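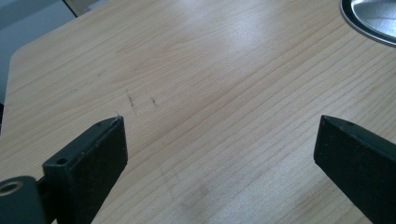
Darius Sima reckons a dining table is the most wasted bit of floor in any flat, and he told me so in a long email after my piece on box rooms. He got rid of his in January, eats on the sofa with a tray and says he's never been happier. Fair enough, Darius! But I'd had your email open for a week when I got chatting to Marlene Toledo at a bus stop in Brivesness, and she feels so strongly the other way that I asked if I could come round and write it all down.

So I went round. She lives up a very steep hill (bring water) and had soup going when I got there, and I hadn't got my coat off before she'd started.

“A tray is fine for one person with a cold,” she said. “You can't have an argument over a tray. Where do you put your elbows?”

Marlene has cooked supper for whoever turns up, one night a week, for 26 years. It began when she moved here for a job at Frota, the ferry office as it was then, and didn't know a soul. She asked two women from the ticket desk round for rice and beans. One of them brought her brother, the brother brought a neighbour, and after that it was simply the thing that happened at Marlene's.

I wanted to know how she could afford it, which is a rude question, but she didn't seem to mind. “Beans,” she said. “Lentils. Cabbage when it's cheap. If somebody brings a chicken I'm not going to send it home.” There has never been a kitty. She tried a jam jar on the windowsill once and hated it, people kept going quiet near it, so the jar went back to being a jar.

The first table was a folding one, meant for wallpapering, and it bowed in the middle so that all the bread slid towards whoever was sitting there. Then she had a proper one from Vondell that cost her £149 in the sale. She can still tell you the price, she says, the way other people can tell you what their babies weighed. It seats six, and there are hardly ever six.

“What's the most you've had?” I asked.

“Thirty-two,” said Gilmar Sampaio from the doorway, before she could open her mouth. Gilmar had let himself in with a bag of onions. “They were on the stairs. I ate standing in the bath.”

“He was next to the bath,” said Marlene.

“I was in it.”

They went on like this for a bit and I ate some olives.
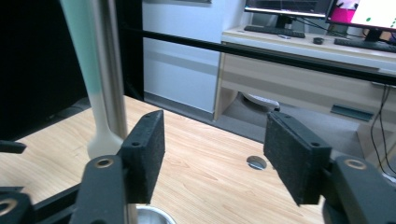
A light wooden tabletop with a pale grain.

What I'd really come to ask about was the bit Darius had been so sure of, that people don't talk any more than they would in front of the telly. Marlene thought about that one for quite a while. She said some nights they don't. There was a winter when she had a run of dreadful suppers, everybody tired and two regulars not speaking, and she nearly packed it in. She'd sit there passing the salt and wish they'd all go home.

“So why didn't you stop?”

“I did stop. I stopped for three weeks. Then Mateja rang and asked if I was dead.”

Mateja is Mateja Dimitriou, and I phoned her the next day to hear her side. She says she asked very politely if Marlene was unwell. She also told me that she can't stand Marlene's lentils and has been putting hot sauce on them since the first night she went, and would I please not print that. I checked again later and she said oh, go on then, she knows.

Mateja started coming after her husband went to work in Fekthorpe during the week. She'd got into eating toast over the sink, which I think a lot of us will recognise (I certainly do, I had crumpets that way last Tuesday). “It wasn't sad,” she said. “It just took four minutes and then there was this whole evening.” At Marlene's it's ten o'clock before you've looked up. She doesn't remember a single important conversation. She remembers one about whether geese can be left-footed that ran over two weeks.

Back in the kitchen I tried to get some rules out of Marlene, in case any of you fancy having a go. She was hopeless at this. You don't need matching plates, obviously. Phones she doesn't care about, her own is always on the table in case her sister rings. She does like everyone to sit somewhere different each time, and she'll move you by the shoulders if you don't. Pudding is fruit. If you want something fancier you bring it, and you bring it cut up, after what she'll only call the business with the trifle.

And children are fed at the same time as everyone else. Gilmar's daughter did her homework there most weeks from when she was seven, with soup on half of it. She's at college now and still turns up in the holidays, with friends, all of them starving.

I did put the space question to her properly, on behalf of Darius and everyone renting a shoebox. She shrugged. “So sit on the floor and put a cloth down. I'm not selling tables.”

I stayed for supper in the end. It was leek soup, there were nine of us, and I was moved by the shoulders twice. Darius, she says you're welcome any week, and you can bring your tray.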